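Fractionné court : ce que je garde, ce que j'enlève

J'ai repris les séances sur piste en janvier, après un automne passé presque entièrement en endurance. Le club de Brumemlow met l'anneau à disposition à partir de 18 h 30, éclairage compris, et la question se pose chaque hiver dans les mêmes termes : quel volume de fractionné court pour préparer un 10 km de printemps quand on sort d'un bloc long et que les jambes n'ont plus l'habitude des appuis rapides.

Mon format de base reste le 400 m. La distance est assez longue pour que l'allure ait un sens, assez courte pour que la technique tienne. Je la cours à l'allure 5 km, récupération en trottinant sur 200 m. L'erreur que j'ai faite l'an dernier a été de raccourcir la récupération dès la deuxième semaine. Les temps au tour restaient corrects sur les premières répétitions puis dérivaient, et je compensais en forçant sur les bras. Une séance qui se termine avec une foulée dégradée apprend surtout à courir avec une foulée dégradée. Je préfère désormais supprimer une répétition et garder la récupération complète.

Le découpage retenu cet hiver est un cycle de 4 semaines. Les trois premières montent en volume, la dernière redescend nettement. Pendant la semaine basse je conserve l'intensité mais je retire la moitié des répétitions. La fatigue résiduelle tombe vite, et c'est en général à ce moment que l'allure cible redevient facile à trouver sans regarder la montre. Deux séances de qualité par semaine, pas davantage. Le reste est couru lentement, parfois très lentement, et la sortie longue ne contient aucun bloc rapide avant la fin du deuxième cycle.

Sur la mesure, quelques remarques. Le GPS sur piste est médiocre : les virages sont coupés, la distance affichée varie d'un tour à l'autre, et l'allure instantanée ne vaut rien. Je désactive donc l'affichage de l'allure et je prends les temps au bouton, à la ligne. Un tour au couloir 1 fait 400 m, le couloir 2 un peu plus ; quand l'intérieur est occupé, je garde le même repère de départ et j'accepte l'écart. La montre Altik que j'utilise depuis deux saisons a un mode piste qui recale la trace sur un anneau théorique. Le résultat est plus joli sur l'écran, il n'est pas plus juste au chrono. La ceinture cardiaque sert uniquement à vérifier la récupération : si la fréquence ne redescend pas entre deux répétitions comme elle le faisait la semaine précédente, j'arrête la série.
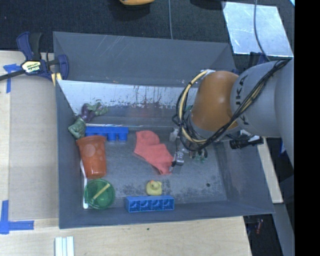 La question de la piste elle-même revient souvent dans les commentaires. L'anneau de Brumemlow a un revêtement synthétique ancien, ferme, sans trou mais usé au couloir 1 sur les deux virages. Par temps sec il rend bien. Sous la pluie, les zones usées deviennent glissantes et je passe au couloir 3 pour les séances rapides. L'usure se concentre là où le contact se répète, sur une piste comme au fond d'un grand bac gris posé sur du bois clair, éraflé et taché, avec un bras robotisé à articulation orange qui arrive par la droite. Pour une piste, la conséquence pratique est simple : il faut répartir les passages. Je fais l'échauffement à l'extérieur, les lignes droites au milieu, et je ne prends la corde que pour les répétitions chronométrées. Une séance sur deux, l'échauffement se fait aussi en sens inverse. Les virages toujours à gauche chargent la cheville gauche d'une façon que je ne sens pas sur le moment, mais que je retrouve le lendemain en descendant les escaliers.

Côté chaussures, j'ai rangé les pointes. Elles font gagner un peu sur 400 m, elles coûtent surtout en mollets, et le 10 km visé se court sur route. J'alterne deux paires. La première est une Dosari à semelle ferme, drop faible, pour les séances sur piste. La seconde, plus épaisse, sert à tout le reste. Le changement de paire n'est pas une affaire de confort : une mousse comprimée sur une séance rapide me semble plus molle le lendemain, et je n'aime pas courir deux jours de suite sur le même appui. Je note le kilométrage de chaque paire dans un tableur, avec la surface. Je n'en tire pas de règle générale, seulement un historique utile quand une gêne apparaît au tendon.

L'échauffement prend plus de place qu'avant. Vingt minutes de footing, puis des éducatifs simples — montées de genoux, talons-fesses, foulées bondissantes sur une courte distance — et quelques lignes droites progressives. En dessous de cinq degrés j'ajoute un tour. La première répétition est volontairement courue une seconde trop lentement. Partir dessus à l'allure exacte, à froid, m'a valu une contracture à l'ischio il y a deux hivers, trois semaines sans séance rapide, et une course de reprise abandonnée.

J'ai aussi testé le 200 m en côte, sur la rampe derrière le lotissement du Lam. La pente est régulière, le bitume est propre, et la descente en marchant fournit une récupération naturelle. L'avantage est la contrainte musculaire sans la vitesse de pointe. L'inconvénient est qu'aucun temps n'est comparable avec la piste, et que le vent de face y est fréquent. Je place cette séance au début du cycle, jamais la semaine précédant une course.

Pour le mois qui vient, le programme est donc le suivant. Première séance de la semaine : 400 m à l'allure 5 km, récupération 200 m trottinée, volume croissant. Seconde séance : allure 10 km sur des fractions de 2 km, sur route, avec 3 minutes de trot entre les blocs. Sortie longue en terrain souple. Renforcement des mollets un jour sur deux, jambe tendue puis jambe fléchie, sans charge au départ.

Le choix de la course n'est pas arrêté. Le 10 km de Brumemlow est plat mais comporte deux demi-tours serrés autour d'un plot, ce qui casse le rythme et oblige à relancer. L'autre option est plus roulante, avec un départ tardif et un sas unique, donc un premier kilomètre encombré. Je me déciderai après la deuxième semaine basse, en fonction des temps sur les fractions de 2 km. Les relevés de tours du premier cycle seront ajoutés au tableur dès que j'aurai recopié ceux de janvier.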